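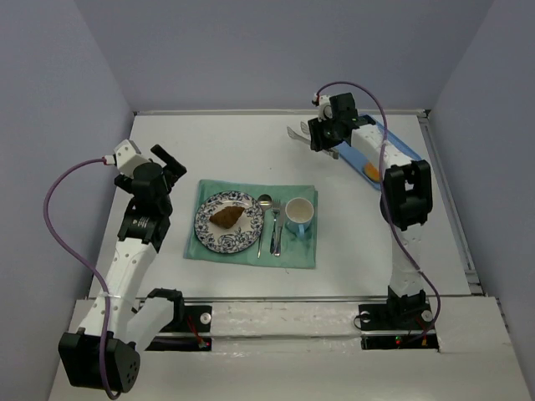 The Slow Return of the Town Bakery

For most of the past decade, Kerslake had no bakery. The last one closed when its owner retired, and people got used to buying bread at the supermarket out by the highway. Then Flynn Prendergast rented the old shoe repair shop on the main street and put in 2 secondhand ovens.

Prendergast had worked for a wholesale bakery in Plernura, where the dough was mixed at night and trucked out before dawn. He wanted a shop where he could see who was eating the bread. He opened in June with four kinds of loaf and one pastry, a plain croissant.

The croissants take the most time. The dough is folded with butter, rested in the cold, folded again and left overnight. Prendergast starts shaping at 3 in the morning and bakes at 5:30. He makes roughly 200 on a busy morning and does not bake a second batch. When they are gone, he sells toast.

Flour was the first problem. Small mills are few in this part of the state, and the big suppliers did not want to deliver half a pallet. He now buys from Golus, a family mill two counties over, and splits the order with a pizza place. It costs more than he paid in Plernura – a good deal more in winter – and the price of a loaf has gone up twice.

Rent has stayed low. The building had been empty for years, and the landlord agreed to a long lease in return for new wiring. Prendergast did the painting himself.

The shop closes at noon. He is thinking about adding a rye loaf in the fall, if the mill has the grain.

Cekomance Magazine | Contact the editors | Copyright Cekomance. All rights reserved. | Back to top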